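Subject: Re: [plornley-knits] Washing secondhand wool, and the swap in Branton
Date: Friday, June 10, 2022

Hello everyone, and a special hello to the new folks who joined after the Windlow fair,

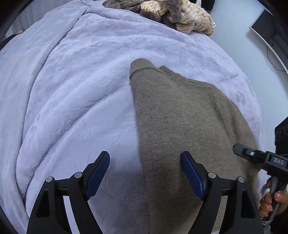 I meant to answer this one days ago, but the garden got ahead of me and then my sister came to stay, so please forgive me if half of you have already written back off the list.

> I picked up a bag of old sweaters at an estate sale and they smell
> like a cedar closet and somebody's attic. A couple have no labels at
> all. Is it safe to put them in the machine on cold, or am I going to
> end up with doll clothes? Also, does anybody know if the swap is
> still on for this summer? I'd love to unload a few that don't fit.

First, congratulations on the bag! I have never once come home from an estate sale with anything as sensible as sweaters. (I have a fondue set. I have two fondue sets.)

With no label I would treat every one of them as wool until you know better, and that means the sink or a dishpan, cool water, and a small squirt of whatever gentle soap you have. Push them under, leave them alone for half an hour, and don't rub. Cold on the machine can still felt a sweater if yours tumbles the way mine does, and I have a very small gray vest to prove it. When you lift one out, get both hands underneath so the weight of the water doesn't drag the shoulders down, and then roll it up in a bath towel and kneel on it. My mother did it this way on the kitchen floor and I still do, although getting back up takes longer than it used to.

Dry them flat. I lay mine on the guest bed over an old sheet and flip them the next morning, and in January I count on a good two days for anything thick. In this weather you should be fine overnight if you can get a window open.

As for the attic smell, the soak will take care of some of it. The rest I would give to the fresh air, on a shady porch, for as long as you can stand to wait. I tried one of those scented sprays once and ended up with a sweater that smelled like an attic full of lilacs.

Now, the swap. Yes, it's on! We have the back room at the Branton library again, from one o'clock, and we had nearly 59 people come through last time, so do get there early if you're hoping for yarn. There will be 13 tables, and 6 of them are set aside for finished sweaters and such, so yours will be very welcome. Clean and dry, please, and a scrap of paper pinned on with the size if you can guess it. The Igwe Street lot is the closest place to park now that they've torn up the one behind the post office.

If anybody has a folding rack they could lend for the afternoon, drop me a note. We were short on hanging space last year and some lovely coats ended up in a heap on a chair.

And do write back and tell us how the sweaters come out, even if one of them shrinks. I know a very well-dressed teddy bear.

Warmly,
your list host in Plornley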